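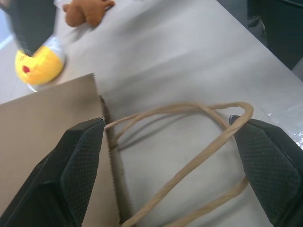
Ursina Mösli

**Cleneck brings back the plain brown carrier, and asks customers to hang on to it**

From August, every shopper at the Cleneck household shop will be offered their purchases in a plain brown paper bag with twisted paper handles, and will be warmly encouraged to bring it back for another outing. It is a small change, and we have been talking about it for much longer than anyone might think a carrier bag deserves, but we are very pleased to be able to announce it at last.

The new bag has no printing on it at all. There is no shop name, no slogan and no picture of a teapot (we did look at a teapot, and one or two of us were rather fond of it). We wanted something that people would be happy to use again for a birthday present, a loaf and some apples, or a pile of books going back to a neighbour, and a plain brown bag seems to suit all of those without any fuss. The top edge has the little zigzag cut that many of our older customers will remember from the bags their parents kept folded behind the kitchen door.

The handles took up most of our time. Our earlier carriers had flat handles, which were perfectly all right for tea towels and not so kind to the fingers when there was a casserole dish inside. The twisted paper ones are paler than the bag and feel softer in the hand, and they make a nice roomy loop, so that the bag can be carried over the wrist while you hunt for your keys.

"I packed bags at the counter all through the spring trial, and people noticed the handles before they noticed anything else," said Gebhard Fuchs, who runs the shop floor. "One lady came back the following week with the same bag, beautifully folded, and was quite put out when I offered her a new one. I was delighted, of course."

During the trial we handed out 436 bags, and 384 of them were brought back to the counter at least once. Those that were still sound went straight out again, and the tired ones went into the paper recycling behind the shop. We have now ordered a first batch of 1000 from Lolum, the paper goods supplier that made the trial bags for us, and they will be kept flat under the counter until they are wanted.

Anyone who brings a bag back can put it in the tray by the door – any plain paper carrier is welcome, whether or not it came from us – or hand it over at the till. We do ask that returned bags are clean and empty, and it is a great help if the handles are tucked down inside before the bag is folded, as they catch on one another terribly in the tray.

Customers who prefer their own basket or shopping bag should please carry on exactly as they are. Larger items from the Sornier range, such as the washing-up bowls and the tall storage jars, will still be wrapped in paper and tied with string.

The bags will be free with any purchase. They can also be had on their own for gift wrapping, 2 to a customer, while the first batch lasts.

**For more information,** please ask for Ursina Mösli at the Cleneck counter, where a bag can also be collected by anyone wishing to write about it.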